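Handling table grapes - speaker notes
Stivedell growers' day, packing session, 9 October 2018
Slot: after the tea break. Keep the handouts back until the end.

Opening

Say who I am and that I pack for Skendico. I've done table grapes and nothing but for the last eight seasons. I'm going to talk about picking up, putting down and what goes next to what. Growing questions should go to the morning speakers.

Ask for hands up: who packs on site, who sends fruit out to be packed. If most of them send it out, skip the part on bench height and go straight to colour.

Colour

White grapes are seldom one colour. People at the market say "green" and then complain when a bunch has a bit of pink or orange on it. Pass the sample tray round at this point if it has arrived.

Explain that the side of a berry that gets the sun often colours differently from the side tucked in. On some varieties a warm tint is quite normal. Buyers need telling this early, in July if you can, before they have written their spec. We lost an order of 400 trays over it once, and there was nothing wrong with the fruit - they had simply pictured something else.

Look at the whole bunch before you judge it. Pale green berries with a peach or orange blush on a few of them can go in the same tray as plain ones, as long as each tray looks much like the next.

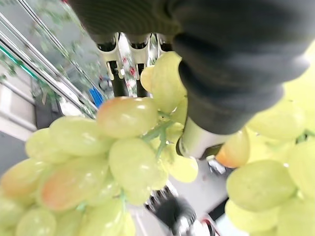
Should grapes be washed before they are packed?
Leave them dry and let the customer wash them at home, as water trapped between the berries brings on mould.

Someone will ask about bloom. It is the dull, powdery coating and it belongs there. It rubs off with handling and doesn't come back. Hold the bunch by the main stem wherever you can. If the stem has been cut too short to hold, cup the bunch from underneath and don't squeeze. Trim with pointed scissors and take out split berries first, then small ones.

Benches

Short section, three minutes at most.

A bench wants to be flat, easy to wipe and clear of anything you don't need. We use dark tops at Skendico. Pale stalks and dropped berries show up well against them, and a berry you can see is a berry you won't lean on. Matt is easier on the eyes than gloss if you have strip lights. Wipe down between varieties.

On height: your elbows should be a little above the bench. Ours at Lurnari was too low for two seasons and everyone's back knew about it.

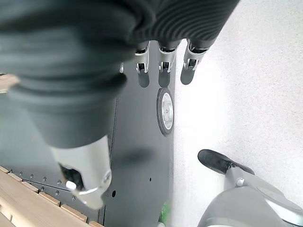 Flat black panel with its round fitting, seen from above.

If there is a fixing or fitting set into the surface, work to one side of it and don't stand a crate half on it. A crate that rocks will bruise the bottom layer.

Crates and display

Wooden crates look right for a farm shop but they need more care than plastic. Run a hand along the slats for splinters. Line the base if the crate is going any distance. For a display that stays put I don't bother with a liner, and the air gets in better.

Mixed colours sell well. Put the dark bunches along the front wall, red beside them and green towards the back or on top, where it catches the light. Lower the last bunch in from above, keeping it clear of the rim, and let go only when its weight is down. A leaf left on the stem looks fresh, so turn it outwards over the edge. 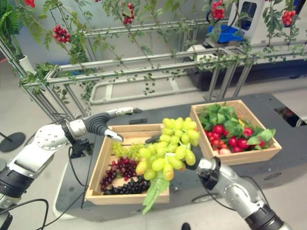 Go on from there to keeping kinds apart. Tomatoes can share the table with grapes but give them their own crate. They are heavier, they get picked over more roughly by customers, and a soft one will make a mess of everything under it. Same goes for peaches.

Don't heap grapes above the rim if the crates will be stacked - mention the Hordiienko delivery here if time allows, and leave it out if we are running late.

Labels: batch number on the short end, where it can be read on the shelf. The sample label on the handout reads 2301. Point out that variety comes first and weight second.

Close

Handouts now. Trays back to the side table, please, and scissors back in the box. Questions until lunch is called.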